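Rustad Arm Kit Planning and Set-Up Guide

Home | Guides | Downloads | Parts | Dealers | Support

Section 2: Planning and Budgeting Before You Order

Read this section before you place an order. It covers space, the list of things to buy, running costs, and the order in which to buy them. Assembly starts in Section 3. If you already have a complete kit and a finished work area, skip to Section 3.

The steps are written for a small site with one or two arms working on household handling tasks: shelves, racks, drawers, shoes, folded clothing and similar. Sites with more than two arms should also read Section 9.

2.1 Decide on the task first

1. Write down one task in a single sentence. "Pick up a shoe from the floor and put it on the middle shelf" is a usable sentence. "Tidy up" is too wide to plan for.

2. List every object the arm will touch. Weigh the heaviest one on a kitchen scale. Measure the narrowest and widest part that the gripper would hold.

3. Measure the highest and lowest points the gripper must reach, and the distance from the front edge of the furniture to the back of the shelf.

4. Compare your numbers with the data sheet packed with each arm model. If the heaviest object is over half the rated payload at full reach, move up one model size.

Note: Soft objects are harder to budget for than hard ones. A knit shoe changes shape in the gripper and may need a wider jaw. Order one set of wide jaws with the kit if more than a few of your objects are soft.

2.2 Measure the work area

1. Mark the footprint of the furniture on the floor with tape.

2. Mark the base position of the arm. Leave 15 inches between the base and the front edge of the furniture for the small arm.

3. Mark the place where a person will stand or kneel when handing over or moving objects. This place must not overlap the base.

4. Check that the person can reach into every shelf from that position without leaning over the arm.

5. Run a tape from the base to the nearest wall outlet. Add three feet for slack. Write this down as the power cable length.

Caution: Do not plan a layout in which a person has to reach across a powered arm. If the room is too small to avoid this, choose a smaller rack or another room.

Real furniture is cheaper than a custom fixture and easier to replace. A plain shoe rack or bookcase from any home store is enough for most tasks. Buy the furniture before the arm and place it in the taped outline. It is common to find at this point that the middle shelf is too low for the gripper to enter at the planned angle, and a different rack costs far less than a different arm.

For the backdrop, plain dark curtains on a pole work well and can be taken down at the end of a project. Budget for enough fabric to cover the full width seen by the cameras plus a foot on each side. A printed floor sheet in a light color helps when the objects are dark, and it protects the floor below.

Note: Glossy furniture tops reflect ceiling lights. If you can, move the lights before you spend money on matte film.

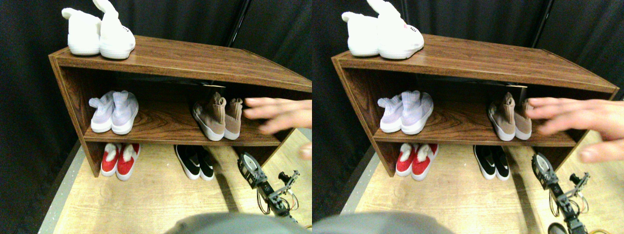
Objects should be included in the budget as a line of their own. Most first orders leave them out, and the money then comes from the spare parts line. Set aside enough for two of each item that will be handled often. Secondhand shops are fine for shoes and slippers, but check the soles for loose glue before the items go into use.

2.3 Build the order list

Fill in the list in this order. Each line depends on the one before it.

1. Furniture and floor covering.
2. Arm, base plate and standard gripper.
3. Wide jaws, if needed (see 2.1).
4. Power supply and cable, at the length written down in 2.2.
5. Camera pair and mounts.
6. Control computer, or an upgrade to one you own.
7. Emergency stop button, wired type.
8. Objects to be handled.
9. Spare servos, one for each joint size.
10. Cable ties, sleeve and labels.

Caution: Item 7 is not optional. The arm will not pass the start-up check in Section 3 without it.

The small arm kit, with items 2, 4 and 7 included, is listed at $1,130 at the time of writing. Dealers may add shipping. Dasara sells the camera pair and mounts as a bundle; two single cameras can also be used if both are the same model and the mounts hold them at a fixed distance from each other.

If you plan to reuse a computer, run the free check tool from the Downloads page on it before you finish the list. Gudrun Torvik at our Bosdale service desk can look over the result file if it shows a yellow mark. A red mark means the computer will not work with this kit.

2.4 Plan for spares and running costs

Servos wear out. How fast depends on load, speed and how often the arm bumps into a shelf edge while a new task is being set up. Expect the wrist and gripper servos to go first.

1. Keep one spare servo of each size on site at all times.

2. Reorder on the day you open a spare. Delivery from Bosdale takes up to 23 working days in the busy season, which starts in November.

3. Put aside a yearly amount for cables. Wires that loop around a joint rub against the links and should be replaced when the coating looks dull or flattened.

4. Add staff time. One person needs two full days for assembly and calibration, then half an hour at the start of each working day for checks.

Note: The yearly service plan pays for itself only if the arm runs most working days. For lighter use, buy spares as needed. Agnes Westerberg in sales will quote both ways if you send her your planned hours.

2.5 Lease or buy

Leasing is offered on the small and medium arms. The lease covers the arm, base plate and power supply. It does not cover jaws, cameras, furniture or objects.

Choose a lease if the project has a fixed end date under one year away, or if the task may change enough to need a different arm size. Choose purchase if you expect to modify the arm in any way. Leased arms must go back with the original brackets, horns and wiring, and missing parts are charged at list price.

A leased arm can be bought out later. Half of what has been paid counts toward the price. This must be arranged before the last month of the lease.

2.6 Order in stages

Do not order everything at once. The following sequence keeps returns to a minimum.

Stage A. Furniture, floor covering, backdrop and objects. Set these up in the taped area and have a person do the task by hand 51 times, the same count used in the layout test in Section 4. Write down every reach that feels awkward. The arm will have trouble in the same places.

Stage B. Cameras, mounts and computer. Set up both views and check that every shelf can be seen with a person's hand in it. Move the mounts before you move the furniture. Once the views are good, mark the mount positions with tape and do not change them.

Stage C. Arm, gripper, power supply and emergency stop. Check the box against the packing list on the day it arrives. Claims for missing parts must be made within 15 days.

Stage D. Spare servos, cable sleeve and wide jaws. These can go in the same shipment as Stage C if the budget is already approved.

Caution: Keep the arm in its box until Stages A and B are finished. The joints are not locked when the power is off, and an arm left standing without its base plate can fall.

2.7 Getting the budget approved

Use the blank budget sheet at the back of this guide. Enter the Stage A costs as actual amounts with receipts, and the rest as quotes. Quotes from us are good for 30 days and can be renewed once.

Leave a reserve of one tenth of the total. Do not fold it into another line. If the reserve is still there when Section 4 is complete, the best use for it is a second gripper, already fitted with wide jaws, so that the two can be swapped without tools.

Sites that use the Gustus booking software can enter the work area as a room and the arm as equipment. Setting this up before Stage C lets you see whether the planned hours fit with other uses of the room.

2.8 Before you go on

Check that you have the following on paper:

- the task sentence and object list
- a floor sketch with base, furniture and person marked
- cable lengths
- the finished order list with prices
- the name of the person who will do the daily checks

Continue to Section 3, Assembly and First Power-Up.

Contact: Rustad Arm Kits, Bosdale service desk | Copyright Rustad. All rights reserved. | Back to top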